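03/09/2020 – bench 2, Vurnden rig

Protective stop again on the sort task, third one since lunch. Writing it down before I forget the order of things.

Run was the usual: pick small item, drop in bin, go home. Prakash on the pendant, me watching the log. Arm came down for the pick, got to approach height, then just kept going another 7 mm past target. Fingertips touched the table, force limit tripped, brakes on. No damage I can find. Ran a fingernail along both tips, no chips. Table has a tiny mark but that could be old.

First guess was payload. Somebody set it to 860 g for the old gripper and never changed it back after the swap. Fixed that, reran, same thing. So it was wrong but it wasn't the problem. Leaving it fixed anyway. 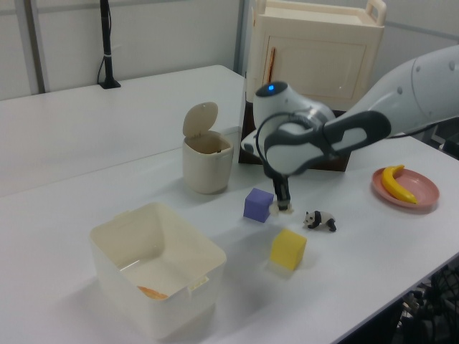 Second guess, tool offset. Toàn Đỗ pulled the config from January and compared. Z offset in there is for the short fingers. The long ones went on monday and the file got reloaded when the controller rebooted this morning – so we've been running with the wrong tool length all day without noticing, and only the low picks showed it. Foam hides a lot. It squashes and you think the grasp was fine.

Measured by hand, typed in new offset, touched off 6 times at slow speed. All OK. Then 3 full cycles at normal speed, no stops.

Not happy about:
– reboot silently loads the old file. Should at least warn. Asked Sombatkul support, no answer yet
– the force limit is the only thing that caught it. If someone had turned it up to "get past the nuisance stops" we'd have bent fingers, or worse a hand in there
– I cleared the frist two stops without reading the log. My fault. Don't do that

To do: delete or rename the January config (Toàn). Put finger length on a label on the gripper body. Add a table touch check to the startup script, Prakash says he has most of one from the Wanero job. Recheck the cable at the wrist while we're in there, want to be sure it has slack at full rotation.

Nobody raises the force limit till the startup check is in. Pendant stays at reduced speed overnight

Rivenville Automation Lab – internal notebook – questions to the bench 2 list – Back to top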